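Hurkholm (spoilers from the first reply on) - what did everyone make of it?

Film Chat > New releases

tillyflask
Saw this last night at the little cinema by the station and I've been itching to talk to someone, because my husband fell asleep before the ferry bit and was no use at all on the drive home.

For anyone who hasn't been: Ilent is a harbour pilot who comes back to the island of Hurkholm after her dad dies, and finds the whole place has stopped speaking to the mainland. No phones, no post, boats turned round at the harbour wall. It's sold as a thriller, but the first hour is mostly people being frosty in kitchens, and I loved every minute of it! The second hour I'm less sure about. Montserrat Xolalpa directed and I gather she wrote it as well. I'd not seen anything of hers before.

Anyway. Did Larnance know about the letters or not? I say he did.

gravelpit_dan
He knew. He puts his hand on the drawer when she walks in. You don't do that with a drawer full of tea towels.

I came out cross, mind. You can't spend an hour telling me the island is cut off and then have the brother turn up with a suitcase and not a word about how he got there. Did he swim?

oddsocks
Came over with the vet, surely? The vet's boat is the one they let in. There's a line about it at the funeral, easy to miss as someone is coughing all over it.

gravelpit_dan
If the whole plot hangs on a line with coughing over it then somebody needs to do the line again.

marlpit
I'm with oddsocks, it's there if you listen. I didn't find it slow either, and I usually fidget. The sound is what did it for me, that low hum under the kitchen scenes that stops dead when Catacutan shuts the door. My whole row sat up.

Where I thought it fell down was Catacutan himself. He's meant to be the one everybody's afraid of and he spends most of his time carrying buckets. Give the man a speech!

tillyflask
Oh no, I was glad he didn't get one! I'm so tired of villains explaining themselves by a fire. The buckets were far more sinister. What's in the buckets, marlpit?

marlpit
Bait. It's bait. It's a fishing island.

tillyflask
Hmmmm.

penny_dreadfuls
Can I be the grump? I thought it was two short films glued together. One about a daughter and a dead father, very good, made me ring my mum. And one about a secret council and a locked lighthouse that I'd seen a dozen times before with different jumpers on. Once they found the key I knew where we were going, and we went there, slowly, in the rain.

Ilent was wonderful, though, I'll give it that. The bit where she's trying on his coat and finds the bus tickets in the pocket. No music, nothing. I had to look at the ceiling.

gravelpit_dan
Agree about the coat. Disagree about the lighthouse, it's the only part where anything happens.

penny_dreadfuls
Things happening isn't the same as me caring, Dan.

wrenhouse
Went on a September evening with rain hammering on the cinema roof and I couldn't tell you which bits were the film and which were the weather. Would recommend.

I wanted to put in a word for the ending, as everyone I've talked to hates it. She rings the bell and nobody comes. Then it goes to black and you hear one pair of feet on the gravel. I took it to be Larnance. My sister says it's the father, and that he was never dead, and we've not really spoken since (we have, but only about the dog).

oddsocks
The father?! We see him in the coffin!

wrenhouse
We see a beard in a coffin. She's very firm on this.

marlpit
There are a lot of beards on that island.

hobnail
I've been twice now, so let me stick my oar in on a few things.

The letters first. Larnance knows. On a second go it's plain as day, he's the only one who never asks Ilent why she came back, and everybody else asks her within a minute of meeting her. Even the lad at the petrol pump has a go. So I'm with tillyflask and Dan there.

The brother does come over with the vet. Sorry Dan. You see him behind her when she's unloading the sheep medicine, hood up, and it's the same suitcase with the strap round it.
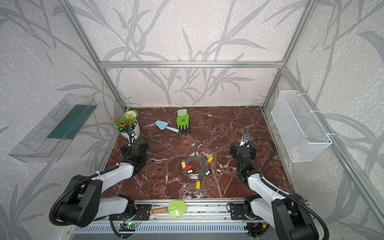 The number on the lighthouse door, which I'm surprised hasn't come up yet, is 461. It's also the number on the boat in the photo over the father's bed, and it's on the hymn board at the funeral, in among the others. I didn't clock any of that the first time. I don't think it means anything clever, I think it's the boat that went down, and the whole village is keeping quiet about who was on it. But then why would the council lock the log book up and not just burn it? That's the hole for me. You've got a fireplace in every single room of that film and not one person thinks of it.

And the ending, I'm sorry wrenhouse, your sister's off her head, but I do like her.

wrenhouse
I've passed this on. She says look at the hands.

penny_dreadfuls
All right, the hymn board is a nice touch and I take back one jumper.

gravelpit_dan
Fine on the vet. I still say if I have to pay twice to find out how a man got on a boat, that's a fault and they owe me for the popcorn.

On burning the book, people don't burn things like that though, do they? My grandad kept every letter he ever had from the council and he hated the lot of them. 

tillyflask
That's rather lovely, Dan. And I think it's the answer! They're ashamed of it but it's the only place those names are written down. Isn't that what Larnance is on about when he says somebody ought to read it out once a year? I thought he was just being drunk and poetic.

hobnail
Ooh. I'd put that down to drink as well. I'd have to watch it again.

oddsocks
Please don't, you'll come back with another number.

marlpit
Has anyone seen her first one, by the way? I looked it up and I think it's about a lift that gets stuck. Only wondering if it's the same sort of thing, lots of hum and people not saying what they mean, in which case I'm in.

penny_dreadfuls
Seen it. More hum, fewer sheep. It's shorter, and I liked it better, but Dan should stay well away as you never find out why the lift stopped.

gravelpit_dan
For crying out loud.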